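Notebook, August – hand-held gripper, drift after calibration
Room 2, morning and afternoon. Written up by me, checked by Kusum Jaiswal where marked KJ.

Continuing from the last entry. The question is still the same: why do the trajectories from the hand-held gripper look good in the first part of a session and then bend slowly to one side? Sushil thinks it is the clock. I think it is the map. We agreed to test both and not to argue before we have the plots.

What we have now from the collection so far: 2,164 demonstrations in the Jedo set, all tasks together. I took 100 of them, chosen by the script and not by hand, and ran the pose estimate again with the new settings. In 40 of the 100 the path does not close, meaning the start pose and the end pose should be the same but they are not. This is more than I expected. KJ repeated the count with her own threshold and got the same number, so I believe it.

The ones that fail are not spread evenly. Most of them begin with the operator turning quickly toward the table. When the turn is slow the path closes. I looked at the failed ones one by one (this took the whole morning) and wrote down how many features the tracker keeps during the turn. It falls very low, and after that it finds new features and continues as if nothing happened, but with a wrong heading.

Two possible causes, in my opinion:

The floor. It is glossy and it gives back the ceiling lights, so the tracker sees bright shapes that move when we move. In the fisheye view the floor takes a big part of the image, and a reflection can look like a good corner to the algorithm.

The other people. With more than one operator in the room, part of every view is a person who is walking or bending over a table. Fogh (the tracking package) is supposed to reject moving points, but in the manual it is written only for "small moving objects". A person near the camera is not small.

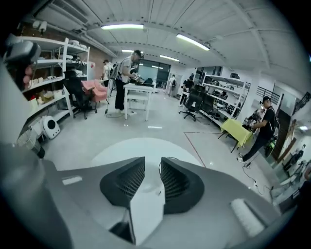 For the floor I made a mask. It covers the lower part of the view, where the gripper body is anyway, and I extended it upward in steps to remove the nearest floor also. First step: no change. Second step: a clear improvement on the failed paths, and the good ones stay good. Third step: some of the good ones become bad, I suppose too little is left to track. So the second step is the candidate. I saved it as floor_mask_b in the shared folder. Please do not overwrite it, Sushil!

For the people I have no solution yet. KJ proposes to build the map first with a slow walk through the room, when everyone stands outside, and then only localize against this map during the demonstrations. It costs extra time at the start of each session, but the map would be clean. I like this idea. The tape on the floor should also stay where it is from session to session, then we can compare maps.

About the clock: Sushil connected the Zonia unit and recorded the offset between the image and the inertial data. It is stable after the warm-up. Before the warm-up it moves, but the failed paths are not only from the start of sessions, so the clock alone does not explain them. He does not fully agree and wants 3 more sessions with the logging switched on. Fine with me.

A small thing, but it cost me time: the export from Gronico writes the quaternion with w at the end, and our loader expects it first. For one hour I was looking at a gripper which flew upside down. Fixed in the loader, with a check on the norm and on the first pose.

To do:
– run the second mask on the full set overnight
– map walk with empty room, before the operators come (KJ)
– write down the turning speed for every demonstration, to see if there is a limit we can give to the operators
– ask if the lights at the back can be off during recording
– three sessions with clock logging (Sushil)

Open question for the next meeting: if we tell the operators to turn slowly, do we change the data we want to learn from? The policy would then learn slow turns too. I would prefer to repair the tracking and leave the people to move as they like.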